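Política trava com a porta do micro-ondas aberta (simulação)

rui_grernero
Pessoal, preciso de ajuda. Estou a treinar uma política no Zadance para tarefas de cozinha e a do micro-ondas dá cabo de mim. Uso duas câmaras, a do punho e uma lateral, e o controlador corre a 28 Hz. Já vou em quase 2,000 episódios e a taxa de sucesso não mexe!

marta.k
Baixa o ganho no contacto. A mim resolveu com a porta do frigorífico.

rui_grernero
Já baixei, Marta, ficou mais suave mas empanca na mesma. Deixo o que saiu das câmaras no último episódio, pode ser que alguém veja o que eu não vejo:
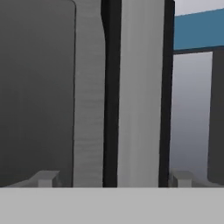
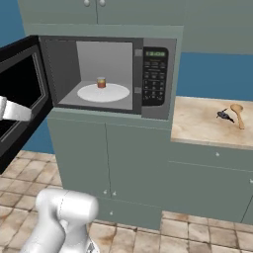 O planeador é o Halim, sem alterações, e as colisões estão ligadas para tudo, porta incluída. O que me irrita é que com a câmara do punho desligada a política aprende mais depressa (!!), o que para mim não faz sentido nenhum.

Lizeth Huamán
Para mim faz. Se perto do móvel a câmara do punho só te dá painéis cinzentos, o codificador agarra-se a ruído. Eu punha dropout nessa vista e deixava a lateral mandar.

marta.k
Discordo, Lizeth. Tirar peso ao punho dá bons números no treino e depois falha tudo na hora de agarrar um objecto pequeno. Já passei por isso no Grivico e perdi 1,220 episódios.

Lizeth Huamán
Eu disse dropout, não disse desligar :) E só na fase da porta.

rui_grernero
Ok, vou experimentar o dropout por fase e guardar os registos de força. Marta, ainda tens o ficheiro de configuração do Grivico? Queria comparar os limites das juntas.

marta.k
Tenho, mando-te logo à noite. Vê também a versão do Halim, a minha antiga tinha as margens de colisão noutra unidade.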